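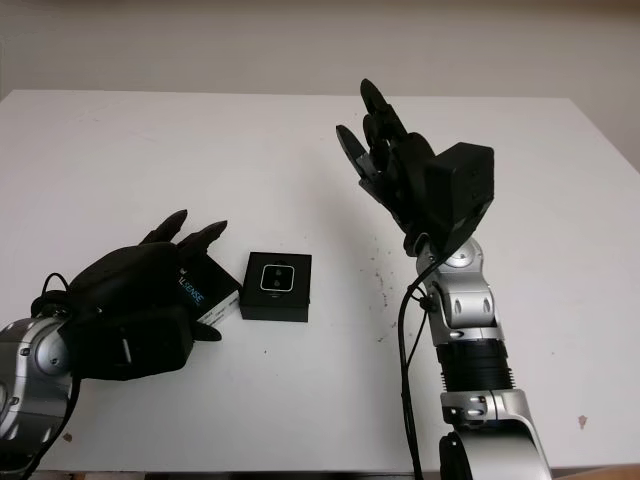 *Two black boxes, Room 2*

# The Lid

When I came to Clustau I had one suitcase and one box, and the box was empty. It was the box of my mother's iron. She gave me the iron also, but I carried it in the suitcase between the sweaters, so that it would not break the cardboard. At the bus station a woman asked me what was in the box, and I said "nothing," and she moved her bag away from me.

In my family we keep boxes. In the house in Flerna there is a cupboard under the stairs, and when you open it you see the box of the radio, the box of the coffee grinder, the box of a clock that stopped before I was born. My mother says that a thing without its box is a guest who came without a coat. I do not know if this is a good sentence in English. In our language it is not very good either.

So it was natural that I found my work at Umell. Umell takes back small equipment from offices and schools that have closed or have bought something newer. We clean it, we look if all the parts are there, we put it back in its box and sell it again. The office downstairs writes the letters. I was upstairs in Room 2, where there is a white table and a pale wall, and where the things and the boxes must find each other.

The work is simple to explain. A crate arrives. In the crate there are devices and there are boxes, and very often they are not together. People take a device out of the box on the first day with great care, and on the last day they throw everything in one crate with a shoe on top. I am not making a joke about the shoe. It was a brown one, for the left foot, and it stood on our windowsill the whole winter in case somebody would write to us.

The crate from Cortés came in October. Cortés had been a company with three floors, and it had closed in one summer. The list had 161 lines. I read it at my desk while I ate an apple, and I made a small cross beside each line that had the word "complete." I liked that word. On line 88 it said: *depth camera, small, with box, complete.*

It was not complete. The box was there, and the foam, and the little paper. The lid was not there.

I should explain that a missing lid does not change the device at all. The device does not know. But Umell had two prices, a price with the box and a price without the box, and between them, for this kind of thing, there were 60 euros. The man downstairs said, put it in a bag, sell it for less. I said I would look one more day. He said the day would cost more than the lid. He was right about this, but he said it while he was already going down the stairs, so I decided that it was an opinion and not an instruction.

First I looked in the crate. I took out the paper filling sheet by sheet and made each sheet flat with my hand. Then I looked in the other crates of that week, which was foolish, because a lid does not walk. Then I sat down in front of the table with everything on it and I tried to think like a person on the last day of a company.

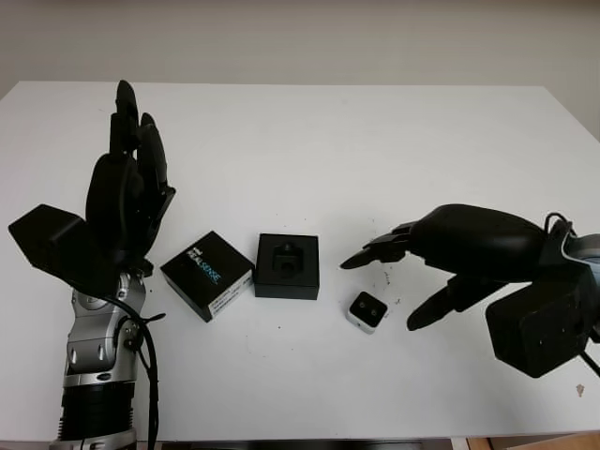

You are told in the morning that you must be out by four o'clock. You have a drawer. In the drawer there are batteries, and a birthday card that you did not sign, and half of a box. What do you do with half of a box? If you are an ordinary person, you put it in the garbage. If you are from my family, you look for something that fits inside.

I thought about this for a long time. I thought that a lid turned upside down is a small tray. It is a very good size for paper clips, or for the coins of the coffee machine. A person could use such a lid for years and forget that it was once a lid. And on the last day this person would not think, "I must return this, it belongs to line 88." This person would think, "This is my tray," and take it home in the pocket of the coat.

After that I was less angry. I wrote a letter. I had never written a letter for Umell, because letters belonged to downstairs, and also because my English was then more correct than it was useful. I wrote:

*Dear former colleagues of Cortés, I am searching for the lid of a small black box. It is possible that you are using it as a tray. If you are using it, please look on the other side. I would be grateful for its return and I can send you another tray.*

I read it many times. I changed "searching" to "looking" and then back to "searching," because searching sounded more serious. The list had an address for questions, and I sent it there in the evening, when the man downstairs had gone home.

For nine days there was no answer. In this time I did the other lines. I did the keyboards and the lamps. I did a machine for making labels, which had a last label still sitting in its mouth, and the label said KITCHEN SPOONS. I found the partners of two headphones. Each morning I moved the open box a little to the side to have my place, and each evening I moved it back, and on some evenings I laid a piece of white paper over it against the dust. My mother called on the phone and I told her about the lid. She did not say that it was a silly thing. She asked if I had looked under the foam.

I had looked under the foam.

"And the wall?" she asked.

"What about the wall?"

"Behind the table. Things fall between the table and the wall. In this house there is a fork that fell there when you were small."

So I looked behind the table too, on my knees, with the flashlight. I got to know this wall very well. It has a corner that comes forward for no reason, and the light of the afternoon stays on the corner a little longer than on the rest. I found a pencil and a dead moth. When I stood up again my knees were gray, and I went to the sink to wash the pencil, which was a good one. 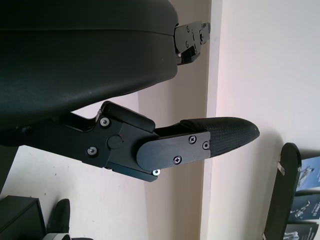 *The wall and its corner*

On the tenth day there was a packet on the stairs. It was the size of a thick book, and much tape had been used, so much that I needed the scissors and then the knife. The name of the sender was not on it, only the name of a street in Flerna. This surprised me, because Flerna is not close to Cortés at all, you must change the bus twice. But people move when their work ends. I moved also.

Inside there was a tray. It was a real one, made of wood, with a dark line where the glue had come out at one corner. There was a note with it, in small blue writing.

*I do not have your lid. I sat beside the one who had it. She kept rubber bands in it, over 1,000 I think, she had all the colors. I do not know where she is now. But I had this from my own desk, and you wrote that you would send a tray, so I understood that you have a shortage of trays.*

I laughed so much that the man came up the stairs. I gave him the note and he read it standing, with his glasses pushed up on his head, and he held it quite far away from his face. He did not ask who had allowed me to write letters. He turned the tray over and looked at the underside, and then he turned it back.

"It is good work," he said. "You could put screws in it."

"It does not belong to us," I said.

"It came in the mail with your name on it."

"My name is not on it. It says *The Person With The Box.*"

He agreed that this was what it said.

In the afternoon I finished line 88. I crossed out the word "complete" on the list with a ruler, and wrote above it, in capital letters so that it could be read: BOX WITHOUT LID. I put the device into the foam, and it went down into its place with almost no sound. For the top I cut a piece of gray card. I measured it twice and cut it once, as I was taught, and it was still two millimeters too wide, so I cut it again. It was not a lid. It was a piece of card that stayed where I put it. The man downstairs invented a third price for it, which was between the other two, and he wrote this price in pencil.

It sold before the snow. A school bought it, and the school did not write to us about the card.

I stayed at Umell four years. In Room 2 I learned to say "missing" and "mismatched" and "as found," and these are words I still use more often than other people do. I have the tray in my kitchen now. I keep the spoons in it, and on the side I have stuck the label from the machine, because the man said that it could not be sold with a label in the mouth and somebody had to take it out.

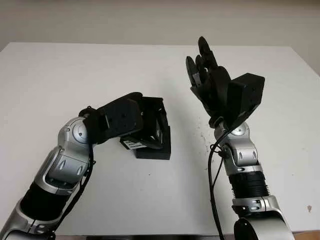 *Black on white, with a small label*

Last spring I went to Flerna, to help my mother with the cupboard under the stairs. She wants to have it painted. We carried everything into the hall and put the boxes by size along the wall, and she sat on the lowest step and told me which ones I could throw away. There were none that I could throw away. But she let me move the box of the clock inside the box of the radio, which was already progress, and in the place that was left we could put the ironing board.

Before the bus I walked to the street from the packet. It is a short street with a bakery and a place that repairs bicycles. I had the note in my bag. I thought I would perhaps ring at a door, but I did not know the number, and it was close to noon, when people are eating. I bought bread. The woman in the bakery gave me my change on a little dish, and I turned it over before I took the coins, and she asked me if something was wrong with it.

I said no, it was a very nice dish.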